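Section 4: Recording a chair-return task

4.1 Before you begin

This section covers task recording with the Ziser head unit, for use with the Dokisix office tidying service. The recordings teach the base robot how chairs are moved and put back on your floor. Complete Section 3 (charging and pairing) first. A full charge gives 66 minutes of recording.

You will need:
Ziser head unit, charged
Dokisix handset, paired to the unit
Floor plan code for the area, for example 2742
One wearer

Choose a time when the area is quiet. At the Stirkham office, recording is done on Friday after 16:00.

4.2 Setting the start position

1. Put on the head unit and tighten the rear strap until the unit does not slip when you look down.
2. Enter the floor plan code on the handset and press Confirm.
3. Stand in the aisle, facing the chairs you are going to move.
4. Hold both hands out in front of you, apart and loosely curled, at the same height.
5. Keep still until the unit gives two short tones. 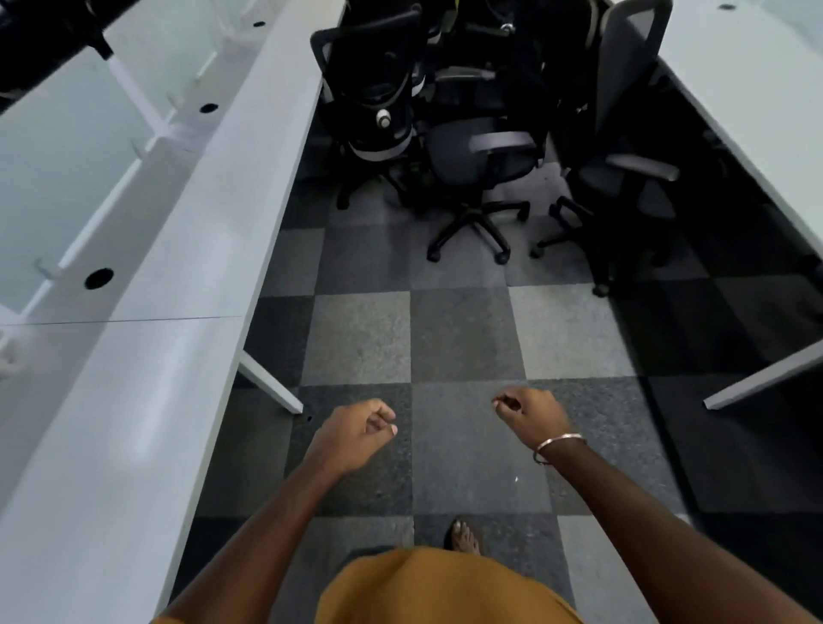

The start position gives the software a fixed view of your hands and of the floor before any chair is touched. Stand far enough back to leave clear carpet under your hands. With desks on both sides of the aisle and the chairs grouped at the far end, as they are here, face straight up the aisle and let the desk edges fall to your left and right. Patterned flooring such as checkerboard carpet tiles can be used without changing any settings. If the tones do not sound within 26 seconds, lower your hands, press Reset on the handset and repeat from step 3.

Note: Thin bracelets and bangles may be worn. Remove gloves, and roll back any sleeve that covers the hand.

Caution: Do not walk while holding the start position. Check the floor for bags and trailing leads before you put the unit on.

4.3 Recording the move

1. Press Record. The handset light turns green.
2. Walk to the first chair and stand behind it.
3. Place both hands on the top edge of the backrest, one towards each end.
4. Look down at the chair, so that the backrest, the seat and both armrests are in view.
5. Push the chair slowly towards its place at the desk. Keep both hands on it until it stops.
6. Let go, step back one pace and return to the start position.
7. Press Stop. Repeat for each chair.

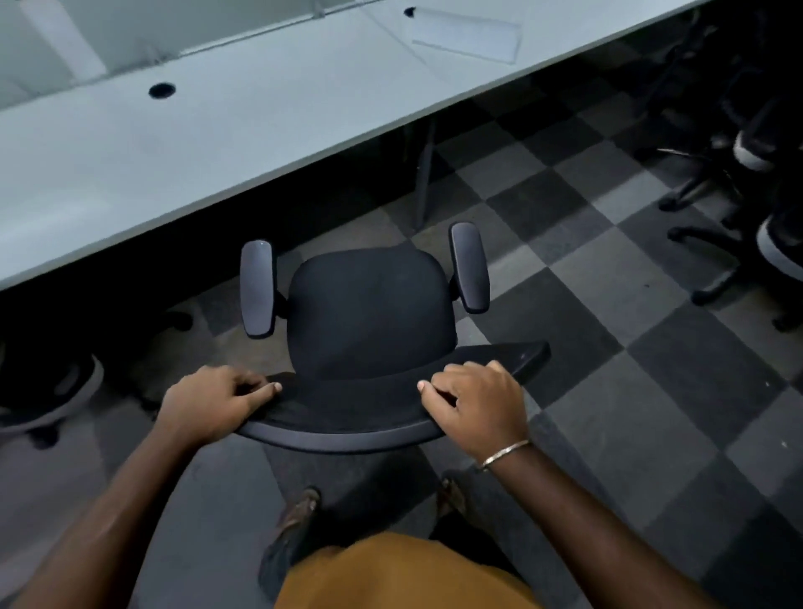 Figure 4-2. Both hands on the top edge of the backrest, with the desk ahead.

Note: If the armrests will not pass under the desk, stop with them just short of the edge. Do not force the chair or tip it.

Caution: Keep your feet clear of the castors. Closed shoes are recommended.

4.4 How many recordings to make

Make 16 recordings for each type of chair. Where an area has chairs of more than one type, record each type under its own label. Chairs that differ only in colour count as one type.

Discard a recording if:
one hand left the backrest during the push
another person walked between you and the desk
the handset light turned amber

To discard, hold Stop until the handset shows Deleted. A deleted recording cannot be recovered.

4.5 Sending the recordings

Place the head unit in the Longo dock and leave the handset switched on. Transfer starts by itself. When the dock light is steady, the unit can be lifted out. Your installer will load the new task on the next visit. For the Stirkham site, the contact for installer visits is Declan Fairclough.

If the dock light flashes red, see Section 7, Faults.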